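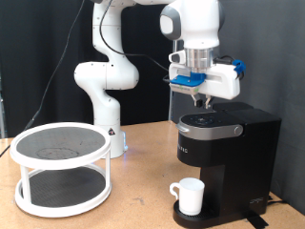 My grandmother Signe Ladefoged wrote letters to her cousin in Lund for most of her life, and this spring I finally sat down with the box. 200 letters, my friends! I've read 70 and I'm already in love with both of them.

Mostly it's weather and who got married — and then, in the middle of a page about plums, she mentions she's learning to drive at 18 and hasn't told her father.

The handwriting gets easier after the first dozen or so. If you're stuck on a word, read the whole line out loud and keep going, it usually comes to you by the next paragraph.

Cuiping Hao lent me her good archival sleeves (thank you, thank you) and I've been putting five letters in each folder, by year.

Next up is the October she moved to Fostard. I'll post a bit of that one once I can make out the second page!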